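3.2 Collecting demonstrations with hand-held grippers

All demonstrations were recorded with a pair of hand-held grippers, one in each hand, without a robot in the loop. Each gripper has a camera that looks out over its own jaws, so the view stored during a demonstration is close to the view the arm has when the policy is run. The demonstrator also wears a head-mounted device. We compared this setup with remote control of the Mitoris arm, which we used for the first 500 demonstrations and then kept only as a baseline (Section 4.3).

Before each session the demonstrator brought the two grippers together, held them for a moment, and moved them apart. We used this motion to check the relative pose of the two tools. If the marker on one gripper was not found in the other gripper's view, the check was repeated. Sessions were limited to 40 minutes after early demonstrators reported sore wrists.

The full set has 3,662 demonstrations. We removed over 700 more in which tracking was lost or the task was left unfinished. Labels were checked by Estrella Maldonado using the Pasness viewer. Most of the removed recordings came from October, when we were still using the older mount described by Ekberg and Ranasinghe.

Figure 3 gives the view from one gripper with the other held just above its jaws.

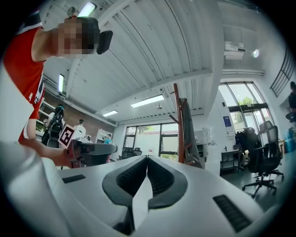
Figure 3. Gripper camera view. The second gripper carries a square black-and-white marker; the demonstrator wears the head-mounted device.

Gripper width was recorded along with pose and resampled to the camera rate. No other sensor data were used in training.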